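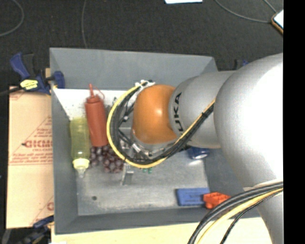 KUKA over the grey bin, grapes and squeeze bottles on the left.

Teaching picks in a bin: hand guiding or remote?
Started by dmatei

dmatei
Posted June 20, 2025

We are teaching bin picks by demonstration at Vesbridge and I need to settle on one method before we go any further. So far I have done 50 demos by hand guiding (grab the wrist, walk it to the item, close the gripper with a foot pedal) and 50 by remote with a handheld controller, standing back from the bench.

The hand guided ones look smooth when I play them back. The remote ones have pauses all through them. But the policy trained on the remote set does better on the bottles, and I don't understand why. On the grapes both are poor.

Bin is clamped to the bench. Items get shuffled between demos. What are other people doing?

Despina

lonitz_bench
How many cameras, and are your hands in the picture when you hand guide? If you are leaning over the bin, the policy sees an arm and a sleeve in training and then doesn't see them at run time. That alone would explain the bottles.

dmatei
Two cameras, one fixed and one on the wrist. Yes, my forearm is in most of the fixed view. I had assumed it would learn to ignore that.

lonitz_bench
It won't with 50 demos. Record the path by hand, step away, then replay the joint positions and log the cameras on the replay. We do all of ours that way. You keep the smooth motion and you lose the sleeve.

ratih_s
I disagree with replay for this sort of bin. It's fine for hard things that stay put. Grapes move as soon as you touch them, so by the time you replay, you have to put the bunch back exactly where it was, and you can't. You end up with a recording of the gripper closing a centimetre to the side of the stem. Then you train on that.

Remote for anything soft or round. Go slower than you think you need to, and trim the pauses afterwards.

lonitz_bench
You can put it back close enough. Mark the spot with tape.

ratih_s
With tape in the bin you now have tape in every demo. Same problem as the sleeve, only smaller.

Also the cable loop. In the photo it comes right down past the grapes, yellow one on the outside. When you hand guide you naturally push the loop out of the way without noticing, or you turn the wrist so it stays clear of your arm. The policy copies the wrist angle but it has no reason to. Under remote control you have to deal with the loop the way the robot will have to.

dmatei
That could be it. I do turn the wrist toward me when I'm guiding. I went back through some of the recordings and the orange part is rotated much further in the hand guided set.

kelpie22
How are you handling the near wall? That blue block in the photo is sitting close to it, and so is the orange-red thing touching it. We had the same layout at Distevar and every remote demo near the wall was bad. The operator can't judge depth from a screen. We hit the side of the bin twice and bent a finger. Hand guiding was better there because you can feel the contact before it becomes a problem.

ratih_s
Agreed on walls. I'd still give the operator the wrist camera feed and a speed limit before I gave up on remote.

kelpie22
We had the wrist feed. The gripper and hoses took up a good part of it.

mishra_tom
Mixed set is what we use. Hand guided and replayed for hard items near the walls, remote for everything in the open. Label each demo with the method so you can drop one lot later without redoing everything. We have 1000 demos now and I have been glad of the labels more than once.

One caution: the two methods have different speeds. If you don't resample them to the same rate, the policy jerks when it switches from behaving like one to behaving like the other. We resampled everything and that settled it.

lonitz_bench
I still think mixing is asking for trouble with a set as small as hers. Pick one and collect more.

dmatei
Plan for now, in case it helps anyone:

Remote for grapes and bottles, wrist feed on, speed capped at 22 per cent. Hand guided with replay for the block and anything else hard that is near a wall. No tape. I'll try to keep the wrist angle neutral, and I'm going to re-dress the cable so the loop is shorter. Target is 80 demos of each before I train again.

Does anyone have a good way to trim pauses? I have been doing it by eye and it takes as long as the recording.

mishra_tom
Drop any step where no joint has moved past a small threshold and the gripper state hasn't changed. Keep a few steps either side of each gripper close or it will learn to lift before it has hold of anything. I can send you the script.

ratih_s
Watch that on the bottles. A pause while you line up on the neck is doing some work. I cut those out in October and had to put them back.

dmatei
Thanks, yes please to the script. I'll post numbers in this thread once the next set is trained.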